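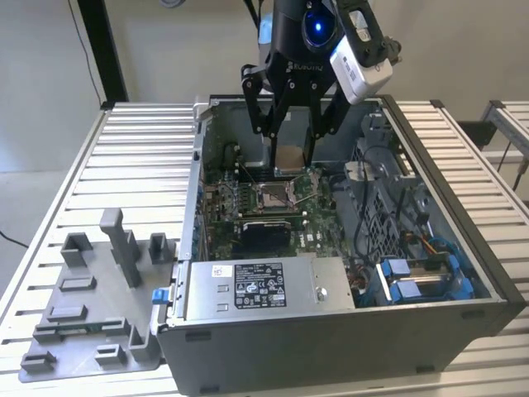 Heft 23 · Seite 3

Offene Gehäuse
Eine Galerie für Leute, die den Seitendeckel nie wieder richtig draufbekommen haben

Mai · Text: Triin Hunt, Bilder: Arlindo Cavalcanti

Es gibt Menschen, die im Frühling den Garten machen. Bei uns in der Redaktion wird im Frühling der Rechner aufgeschraubt, und zwar mit ungefähr derselben Mischung aus Vorfreude und Rückenschmerzen. Die Rubrik »Offene Gehäuse« erscheint seit Jahren zu dieser Zeit. Früher hieß sie »Technik von innen«, bis eine Leserin zu Recht anmerkte, dass innen vor allem Staub sei.

In dieser Folge geht es um den Büroturm, also um jene Gattung Rechner, die ihr Berufsleben unter einem Schreibtisch verbringt, regelmäßig getreten wird und trotzdem hochfährt. Schönheitspreise gewinnt sie keine. Aufgeklappt hat sie immerhin Farbe.

Der Prozessor, kurz über dem offenen Sockel. Hebel und Rahmen stehen hoch, die Platine ist noch von jenem Grün, das heute als altmodisch gilt und in spätestens drei Jahren als Retro verkauft wird.

Rechts die Kabel. Wer jemals behauptet hat, er verlege sie »beim nächsten Mal ordentlich«, darf sich angesprochen fühlen. Die blauen Laufwerksträger daneben halten tapfer dagegen.

Zum Sockel noch ein Wort, denn zu keinem Bauteil bekommen wir mehr Post. Der Prozessor fällt hinein, oder er fällt nicht hinein. Es gibt keinen dritten Zustand, in dem man ein bisschen nachhilft. Das goldene Dreieck in der Ecke, sofern der Hersteller eines spendiert hat, gehört zur Markierung am Sockel, und wer beide nicht findet, macht erst einmal mehr Licht. Danach kommt der Hebel herunter, bei vielen Fassungen mit einem Knirschen, das in jeder anderen Lebenslage ein Grund wäre, sofort aufzuhören. Arlindo hält sich dabei bis heute die Ohren zu, was die Arbeit nicht beschleunigt.

Auch das Thema Paste müssen wir streifen. Im letzten Heft hatten wir geschrieben, ein erbsengroßer Klecks genüge. Darauf gingen Fotos ein. Wir möchten an dieser Stelle festhalten, dass wir an eine kleine Erbse gedacht hatten. Der Kühler darf die Paste verteilen, er muss nicht darin schwimmen. Alte Reste lassen sich mit Alkohol und einem fusselfreien Tuch entfernen; der Ärmel ist kein fusselfreies Tuch.

Netzteile bitte geschlossen lassen. Ja, auch dann, wenn es darin klappert. Sie sind der einzige Kasten im Kasten, und das hat seine Richtigkeit. Für alles andere gilt: Stecker ziehen, einmal auf den Einschaltknopf drücken, dann erst hineingreifen. Die Schrauben kommen in ein Schälchen. Triin Hunt benutzt dafür eine Zuckerdose und hat genau einmal daraus gesüßt.

Bleibt die Frage, ob sich der Aufwand bei so einem Turm überhaupt lohnt. Der Händler Warier würde sagen: nein, und gleich einen neuen für 800 Euro danebenstellen. In der Reparaturstube Ustano sieht man das anders und verlangt für eine gebrauchte CPU samt Einbau 70 Euro, das mürrische Zuschauen inbegriffen. Wir neigen zu Ustano. Ein Büroturm, der Briefe schreibt und Tabellen rechnet, tut das auch im nächsten Jahr noch, und die Briefe werden durch einen schnelleren Prozessor nachweislich nicht freundlicher.

Einsendungen für die Herbstfolge nehmen wir gern an. Gesucht werden offene Notebooks, möglichst mit allen Schrauben. Ein Leser schickte uns vorab schon einmal die übrig gebliebenen, sauber nach Länge sortiert. Sein Gerät läuft angeblich ohne sie.

Zuletzt in dieser Rubrik
– Drucker, die uns hassen: eine Strecke in Grau
– Das Kabelfach im Hause Šimkus
– Kukelell: Tastaturen vor und nach der Spülmaschine
– Leserpost: »Meine Festplatte klingt wie ein Specht«
– Lüfter, nach Lautstärke sortiert

Kontakt zur Redaktion · Impressum · © Text und Bilder bei den Urhebern · Nach oben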